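Throw keeps sliding off my couch, is there a fix that doesn't wreck the upholstery?

Posted by plalano_porch, February 26, 2026
Category: Home & Living > Furniture

Hi all! We moved into a rental in Plalano last fall and I finally bought a real couch, a grown-up one, from the Endinetti outlet. It was 400 dollars on clearance and I love it way more than a person should love a couch. So I put a throw over it to keep it nice (two kids, one dog, a lot of peanut butter) and the throw will not stay put. Every single evening it's bunched up behind somebody's back or halfway to the floor. I tuck it in, it comes out. I tuck it in deeper, it comes out and brings crumbs.

I've tried safety pins, but they left little holes and my husband sat on one, so that's over. I also tried that rubbery shelf liner from the dollar store underneath. It worked for maybe two days and then it rolled up into a sausage under my legs.

Fitted covers start at 157 dollars for my size and I can't do that right now. Is there anything cheaper? The fabric is a tight weave, kind of slick, if that matters. Seat cushions don't come off, which I think is half my problem.
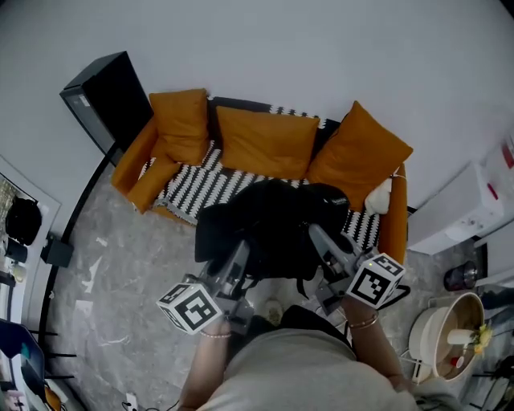 The dog is the main reason I can't just go without a cover. He's a sweetheart but he sheds like it's his job, and he also thinks the couch is where he should dry off after a bath. Mustard seemed like such a cheerful color in the store, and then I found out how well it shows every dark hair, so I went with a black and white zigzag throw that would hide some of it. I do like how the two look together, so I'd really rather keep this throw than switch to something ugly and grippy. It's machine washable, for what it's worth, and I wash it every week.

Thanks in advance, you guys saved me with the shower caulk thing!

tackroom_tess
Member, 90 posts

Foam pipe insulation! Get the skinny gray tubes from the hardware store, cut them to the length of your seat, and jam them down into the crack where the back meets the seat, on top of the throw. They squish in tight and hold way better than tucking. Mine have been in there since before Christmas and I only pull them out on laundry day.

For the slick fabric, try a real felt-and-rubber rug pad instead of shelf liner. Shelf liner is too thin and it always rolls. You want the kind that's a little stiff. Cut it an inch or two smaller than the seat all the way around so it doesn't peek out. I got mine at Nic Aodha Flooring from the remnant bin for 12 dollars and had enough left over for the hall runner.

One thing, check the rug pad label before you put it on a light or bright color. Some of the all-rubber ones can stain if they sit for months, so keep the felt side against the couch and lift it up now and then to look.

gus_in_the_garage
Member

just get a leather couch

workbridge_mom
Member

Seconding the pipe foam, but pool noodles work too if you have an old one lying around. I sliced mine in half the long way because a whole one was too fat for the gap.

Also you might try the upholstery twist pins, the ones shaped like a little corkscrew with a clear flat head. They go in sideways so there's no point sticking up to sit on (your poor husband). I put mine only on the back of the couch, down low where it faces the wall, and after a year I can't find the holes. Test one spot first though, a tight weave can snag. I'd skip them on the seat completely with kids around.

And for the hair, run a damp rubber dish glove over the throw before you wash it! It all balls up and you can pick it off. My dryer vent thanks me.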